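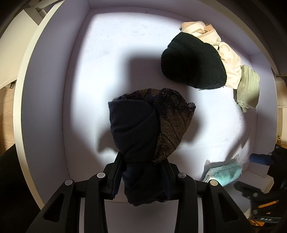
Ákos Szabó would prefer that Cisternas be read without the map the first time through, and said so in the note he sent back with the corrected proofs. The map stays in the book. It has been moved to the rear endpapers, where a reader has to go looking for it.

Posted in February by the Granik catalog desk

Cisternas, a novel by Ákos Szabó
Hardcover, second printing

Cisternas is a standalone fantasy novel set in Plornurville, a hill city that stores its rain in chambers under the streets. The city charter requires a warden for each chamber. The wardens inherit the post, keep a log of the water level, and are forbidden to read one another's logs. The novel begins when a warden dies without an heir and her log passes to a clerk who has clearance for none of it.

The mythology is the author's own. It borrows its structure from river and well cults but uses no named gods from any existing tradition. The beings in the water are referred to by office (the Lender, the Auditor, the Guest) and the text never settles whether they are gods, drowned wardens, or a bookkeeping convention that got out of hand. Readers who want that question closed should know in advance that it stays open.

Format and contents

Trim height: 226 mm
Length: 298 pages, including front matter, glossary and endpaper map
Weight: 431 g
Binding: sewn sections, rounded spine, cloth over board
Paper: uncoated, cream, acid-free
Jacket: matte, unlaminated
Ribbon: none
Language: English, written in English by the author
Illustrations: endpaper map, chapter-head rules

The text is in 2 parts. Part One follows the clerk through the dry season and is told in close third person. Part Two consists of log entries, letters and hearing transcripts, and covers the flood. The parts are not of equal length. Part Two is shorter and slower to read, and the design accounts for this with a wider inner margin and more leading.

Each log entry carries a water level in the city's own units. A conversion table was drafted and then dropped at the author's request. The levels are consistent throughout the book and can be followed without it – higher is worse after the midpoint, lower is worse before it.

Changes in the second printing

The map has been redrawn at a larger scale. In the first printing the street names in the lower town fell too close to the fold, and several were hard to read. They now sit clear of it.

A line dropped from the foot of a page in the hearing transcripts has been restored. The missing line is the Auditor's reply to the clerk's second objection. Owners of the first printing can request a correction slip by email. The slip is printed on text stock and can be tipped in with a little paste along the inner edge.

The glossary has been shortened. Entries that gave away events in Part Two were removed or cut back to a plain definition. The entry for "Guest" is now a single sentence.

The jacket copy on the front flap is new. The earlier version named the character who opens the sluice.

No other changes were made to the story. Page numbering matches the first printing up to the glossary, so reading group notes prepared for the earlier edition will still line up.

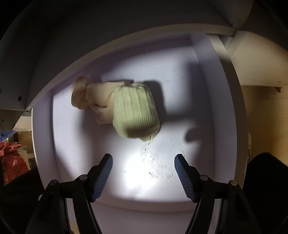
Pale yellow-green ribbed knit, open drawer.

Paperback

A paperback will follow in the Rudeo line, which is the Granik paperback series for standalone fantasy. It will use the same text setting reduced to the smaller Rudeo trim. The map will be printed on the last leaf instead of on endpapers. The binding is glued. Readers who plan to reread, annotate or lend the book are better served by the hardcover.

No price has been set for the paperback, and orders are not open.

Reading level and content

Cisternas is published as adult fiction. The vocabulary is plain and the sentences are short, but the second half expects the reader to compare documents that disagree. Several of the logs are unreliable, and at least one has been altered by a later hand. The alterations are set in the same typeface as the rest – they have to be found by content.

The book includes deaths by drowning, confinement in the dark, and the illness of a parent. Violence is brief and mostly reported after the fact. There is no sexual content. There is a dog, and it is alive on the last page.

For readers comparing it with other mythology-based fantasy: there is no quest, no chosen figure and no battle. Most of the tension comes from procedure. The closest relative in the Granik list would be a courtroom novel. Readers who found the hearing chapters difficult in early copies generally reported that a second pass was easier once they knew who was keeping the minutes.

For reading groups

A discussion sheet is available as a plain text file. It is divided at the end of Part One so that a group can meet midway without spoilers. The questions concern the reliability of the logs, the legal position of the Guest, and whether the clerk's last entry was written by the clerk.

Group orders ship in one carton with paper void fill. Jackets are not shrink-wrapped. Unlaminated stock marks easily, and a removable cover is recommended if copies will travel in bags. Small scuffs on arrival are not treated as defects. Crushed corners, loose sections and misbound pages are, and will be replaced on receipt of a photo showing the fault and the copyright page.

Storage and handling

Store upright, supported on both sides, out of direct sun. The cloth is dyed and will fade at the spine first. Open a new copy in stages from both ends toward the middle before reading. The sewn binding will lie flat after this without being forced. Do not use adhesive notes on the endpapers, where the ink sits on the surface and will lift.

Availability

The second printing is in stock and ships from the Granik warehouse on working days. Orders placed on a Sunday are processed with the next day's batch. Signed copies carry a signature on the title page only. Personal inscriptions are not offered.

Reader comments

wellhead
Does the correction slip also fix the chapter head that says "Dry Month" twice? Or is that on purpose?

Granik catalog desk
The repeated heading is intentional. The calendar is explained in the clerk's letter to the registrar.

M. in the lower town
Read it without the map, as suggested, and got lost at the same junction the clerk does. Then looked at the map and the junction isn't on it. Still thinking about that one. The Part Two margins are a real improvement on what I'm used to with documents-style novels, I could write notes next to the transcripts.

pagesandrain
I wanted more of the Lender. Everything before the flood builds toward a meeting and then we only get the receipt for it. Four stars from me, would have been five. Cloth on mine is very nice though the jacket picked up a mark in the first week.

tbr_forever
Will the Rudeo paperback have the short glossary or the long one?

Granik catalog desk
The short one.

Contact: Granik catalog desk | Copyright Granik. All rights reserved. | Back to top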